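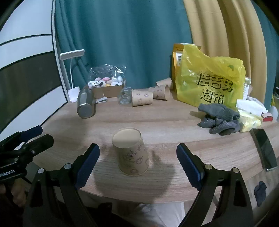
Telma Echeverría has been drawing on paper cups for 11 years, and she still gets a little shy when you catch her looking at one in public. I've been after her for an interview since last April, when I noticed I had carried one of her cups all the way home from the Cidovau coffee counter in Lindmont just so I could finish reading it. (You do sort of read them.) So when she finally said yes, I was glad to find a cup already out on the desk, upside down on its rim, plain round bottom to the ceiling and the small purple-pink drawings running around the side on the brown paper. "I always put them that way up," she said. "A cup standing the right way up, people put pens in it. Upside down, they leave it alone and look at it."

I asked if she had planned on any of this, and she laughed for quite a while.

"No! I wanted to do children's books. I had a whole book, I had a bear in it. I took it to everybody and everybody was very nice to me about the bear." What she got instead was a phone call from Tadeo Orellana, who runs the Cidovau counter and had seen some of her drawings taped up in a friend's kitchen. He wanted something for his takeout cups that wasn't a logo. He had no real budget and he wanted it in eight days.

"Tadeo thinks drawing is like toast," she told me. "You push it down and it pops up."

She made the deadline, mostly by staying up. The first set was all black ink, and she hated it the minute the boxes came back from Zúñiga, the print shop that still does the job. On white cups it might have been fine, she says, but on kraft paper the black looked grumpy. The man at the press offered to run a few in whatever ink was left from a wedding job, and that was a sort of plum. She kept it. It has drifted pinker over the years – there's an argument about this, which I'll get to – but a purple-pink line on brown is now what people in town think of when you say a Cidovau cup.

The line she's drawing now is called Olline, after a character from that first book (not the bear, the bear's neighbor). I wanted to know who the little cartoon figures were and what they were up to in among those thin dark branches, and she wouldn't tell me.

"If I tell you, you'll write it down, and then that's what it is," she said. "A woman told me one of them was her late husband's dog. Who am I to say it isn't?"

We talked a lot about the shape of the thing, more than I'd expected. A cup isn't a rectangle. It's wider at the rim than at the base, so the flat sheet it's cut from is a curved fan, and anything you draw on it straight comes out leaning. For the first year all her figures looked like they were walking into the wind. Now she draws on fan-shaped sheets from the start and turns the paper as she goes. Then there's the seam. She won't put a face near the seam. "Faces on the seam get two noses," she said, and made me promise to print that. 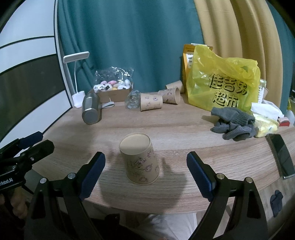 An Olline cup, rim down on the desk.

The desk itself I liked very much. It's pale, the front edge curves, and you can see the grain running across it in lighter and darker bands. She wanted something with a curve because she leans on it for hours and a straight edge digs into her arms. At the back on the left there's a white lamp with a flat head and a fat square sort of base, and next to that her metal water bottle was lying on its side with its strap trailing off across the wood. I asked if it leaked. "Not yet," said Telma.

Behind it was an open cardboard box with crinkly clear plastic sticking up out of it, and inside, a heap of small rounded things in pink and lavender and pale blue and yellow. One of the white ones had a face like a cat's. I'm afraid I lost a whole minute of interview to that box. She says it's for color, and she goes and looks in it when she's stuck. "Some people go for a walk," she said. "I look in the box. It's much warmer."

About that pink. Tadeo, who dropped in while we were talking and stayed for most of the coffee, is convinced that the ink used to be darker. Telma says it's the same ink and his memory is darker. He has kept one cup from every printing, 40 of them by now, stacked in a cupboard over his sink, and he says he could prove it any time he liked. She says go ahead. He hasn't so far.

"She won't let me have a squirrel either," he said. "Eleven years I've asked for a squirrel."

"There's a squirrel," said Telma. "He's never found it."

I asked her what happens to a drawing after it's been used for one coffee, whether it bothers her that nearly all of them get thrown out by lunchtime. She turned the question over a bit. Her mother was a baker, she said, and got up at four every morning to make things that were gone by noon, and she never once heard her complain that people ate them.

Olline is printed in two sizes, and only the 16-ounce has the full drawing. The small one loses a strip at the top, and Telma is redoing it now so that it gets figures of its own. She wouldn't show me those. She did say there'd be a bear.

Print this page | E-mail this to a friend

Contact us | Copyright 2023, all rights reserved | Back to top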